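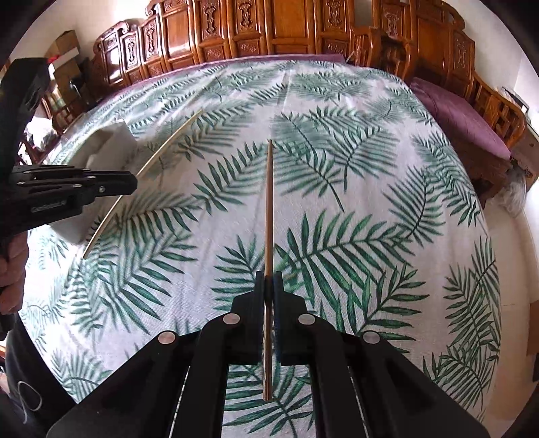
Stick twists in the jaws on one gripper but not the other

We have two hand-held grippers from Desa, used as a pair. With a thin wooden stick held upright, one of them lets it rotate as soon as the tip touches anything. The other holds fine. The Desa guide says to swap the pads every 300 hours, which sounds like a way to sell pads. Ours have done far less. Is it really the pads?

Answer 1 (accepted)

I doubt it. Check the linkage first. Close the jaws on nothing and try to rock one pad with your thumb. If it moves, you have play at a pivot, and new pads will slip just the same. Snug the pivot screws a little at a time - 2 or 3 small turns of the key, then open and close it 5 times. Stop if it starts to drag. After that, close the jaws on a strip of paper and pull. If it slides out from the top and grips at the bottom, the pads aren't parallel. Wipe them with alcohol before you judge anything.

Answer 2

just buy the Kozma pads, fixed mine

Answer 3

The Kozma pads are thicker, so the jaws stop short and you have to redo the zero in Sondeo. Did that in November and still wasn't convinced they held any better. Try swapping the pads between your two grippers first. If the slip stays with the same gripper, keep your money.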